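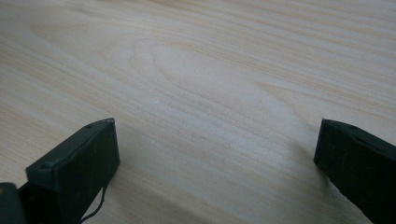

木の作業面と、開いたグリッパーの指先

**Furken作業場の自動化**(ファーケンさぎょうばのじどうか)は、小物の袋がけと箱詰めを請け負うFurkenで進められている、手作業の一部を機械に移す取り組みのことです。現場では「Stomo」という呼び名のほうがずっと通じます。もともとは動作の記録に使う道具一式の名前なんですが、いまでは取り組み全体をそう呼ぶ人が多いですね。私もここで働いている一人なので、この項目には自分の感想がかなり混ざります。そこは割り引いて読んでください。

## 概要

Stomoで使うのは、人が手で持って動かすグリッパーです。二本の指を開いて、物をはさんで、持ち上げて、置く。ふだん素手でやっていることを道具ごしにやり直して、その動きを記録に残します。たまった記録は、機械に同じ作業を覚えさせるための見本になります。見本の一回分を、うちでは「一手」と数えます。2022年5月10日の時点で、手元の台帳にあったのは1,212手でした。多いのか少ないのか、私にはいまだにピンときません!

作業の割り振りを決めるソフトはPachecoといいます。どの品物を人が受け持って、どれを機械に回すかを朝のうちに一覧で出してくれるもので、導入の前はこれを班長のヤラ・カッサブ(Yara Kassab)が紙に書いていました。字がきれいだったので、紙のほうがよかったという声もまだあります(私もちょっとそう思っています)。

## 手の動きを記録する

やってみると、最初に戸惑うのは指が二本しかないことです。素手なら小指で押さえたり、手のひらで支えたり、無意識にいろいろやっているんですよね。それが全部できなくなります。だから物のどこをはさむか、先に決めてから手を出すようになります。私は慣れるまで、トレイの縁をつかみそこねてばかりでした。

厄介なのは薄いポリ袋です。形が決まっていないし、光を通すし、ほんの少し触っただけでひだの寄り方が変わります。同じ一手を二回やったつもりでも、見返すと袋の形がまるで違う。ブロディ・ホアニ(Brodie Hoani)は記録の整理を受け持っていて、袋がからむ手だけ別の棚に分けています。この棚の名前がHirkoです。由来は本人に聞いても教えてくれません。 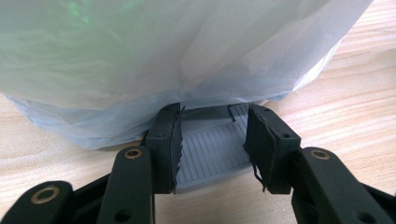 第3号 74ページ

灰色のトレイを左右から指先ではさんだところで、うしろには半透明の袋がかぶさっています。右の指先の下のほうに、細いひもみたいなものが垂れているのが見えるでしょうか。指の内側に付いている黒っぽい滑り止めがほつれているんです。縁もぎざぎざですよね。こうした当て材の状態は「指の機嫌」と呼ばれていて、作業日誌にも専用の欄があります。機嫌の悪い指で記録するかどうかは班によって流儀が分かれ、うちの班はわりと平気で続けます。

## 働く人への影響

いちばん変わったのは、しゃべる内容だと思います。前は手を動かしながら夕飯の話ばかりしていたのに、いまは「袋は先にどける?そのまま行く?」みたいな相談が増えました。長年の手つきを言葉にする場面が出てきて、これがなかなか難しい。ベテランほど「いや、普通にやってるだけ」と言うんですよ。

記録の時間は通常の作業時間に含める決まりで、出来高の目標からはその分が引かれます。当初は引かれておらず、一日300袋の目標を抱えたまま記録もやっていました。さすがに無理があって、11月にカッサブが掛け合って改まりました。私が取り組みに前向きになったのは、はっきり言ってこのあとです。

体の面では、手首の疲れ方が変わったという話をよく聞きます。素手のときは指先が疲れたのに、グリッパーを握る日は前腕にくる。休憩の区切りを短くした班もあれば、午前と午後で持ち手を交代する班もあります。

## 議論

自分の仕事を機械に教えるのはどうなのか、という疑問は当然あって、休憩室では今でもときどき話題になります。会社は人を減らす予定はないと説明していますが、何年先までの話なのかは示されていません。記録を断ることもでき、実際に断っている人もいます。断ったから持ち場が変わったという話は、私の周りでは聞きません。

もうひとつ、うまい人の手だけを集めるべきか、という議論もあります。ホアニは失敗した手も残したい派、カッサブは消したい派です。いまのところ失敗分は別の棚に取ってあり、扱いは決まっていません。私の手も、けっこうな割合でそこに入っています。

## 関連項目

- Pacheco(割り振りソフト)
- Hirko(記録の分類)
- 指の機嫌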